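Everything in Its Basket: Sorting Small Things in a Shared Workroom

Student project report, Tranley
2021-06-22

Where the project came from

When I started looking for a project in April, I had something much grander in mind than baskets. I wanted to redesign the whole workroom at Foltholm, which several of our courses share and where I have spent more hours than I care to admit hunting for a rubber band or the right size of screw. My first plan had new shelves, a new layout and a colour scheme, and it would have needed a budget I did not have. After a good talk with my supervisor (and a rather sobering look at the price of shelving) I trimmed it down to the one thing that annoyed everybody most, the big drawer of small things.

If you have ever shared a room with other people you will know the sort of drawer I mean. Ours held buttons, clips, pegs, washers, pencil stubs, bits of string, and a surprising number of keys that fitted nothing at all. My question was a simple one: would people put small things back in the right place if the right place was easy to see?

What was in the drawer

I tipped the lot out on an old sheet and counted it, which took the better part of an afternoon and two pots of tea. There were 1,757 separate items. I threw away 90 that were broken or dried up, mostly pens and perished rubber bands, and the rest I sorted into heaps by what people use them for. I tried sorting by material first, metal with metal and plastic with plastic, but it was hopeless. Somebody who wants to hang up a drawing wants pins and clips and tape in one spot, and does not care what they are made of.

In the end the heaps settled into nine, which fell quite happily into three families: things for fastening, things for writing and marking, and things for mending.

Choosing the baskets

I looked at jars, tins and divided trays before settling on small plastic baskets. Jars are lovely to look at but awkward to get a hand into, and the tins hid what was inside them. A basket is open at the top, it is light, and the holes in the sides let you see a little of the contents as you walk up to the table.

I gave each family its own colour. Fastening went in blue, writing and marking in yellow, and mending in red. The red baskets were the roomiest, so they got the mending things, which include the reels of thread and the larger washers.

Setting them out

The baskets stand on the wooden table in three rows of three, blue at the back, then yellow, then red nearest the front. I left a strip of bare wood between each basket and its neighbours, and I am glad I did. On my first try I pushed them all up against each other to save space, and every time someone lifted one out, the next one came along for the ride. With gaps you can pick up a single basket, carry it to where you are working and bring it back again.

I did not measure the gaps or tape the places out on the wood. I had meant to, but I wanted to find out how the layout would hold up if people set things down by eye, as they do at home. A basket at a bit of an angle is still in its row, and the colour tells you where it belongs.
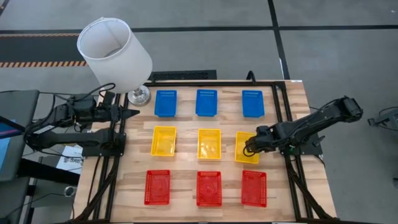

Trying it out

Once the baskets were filled I left them in use for 7 weeks, and asked everyone who came in to carry on as normal. I put up one small notice explaining the colours and nothing else. At the end of each week I went through the baskets and wrote down anything that was in the wrong one.

The first week was a bit of a muddle, with 52 things out of place, and I will confess I was rather downhearted. Most of them were pencils among the fasteners, and I think people were dropping things into whichever basket was closest to hand. After that it got steadily better. Mistakes between colours became quite rare, while mistakes inside a colour (a drawing pin in with the paper clips, say) carried on right to the end.

What people said

I left a notebook by the door for comments, and a good many people were kind enough to write in it. Several liked being able to take a whole basket away with them. One person asked for labels on the rims, and another said that they never read the notice at all and had worked out the colours for themselves, which pleased me more than it probably should have. There was a grumble about very small beads and washers catching in the slots of the red baskets, and that is a fair point — a circle of felt or card in the bottom would not help with the sides, so those might be better off in a lidded pot.

What I would change

I would add labels within each colour, as the notebook suggested, and I would like to try the same layout in a second room to see whether it was the baskets or just my fussing over them that made the difference. I would also move the writing things to the front row. They are used far more often than the mending things, and reaching over a full basket of thread for a pencil gets tiresome. The keys, by the way, are still in an envelope in my desk, and if anyone at Foltholm recognises them I would be delighted to give them back.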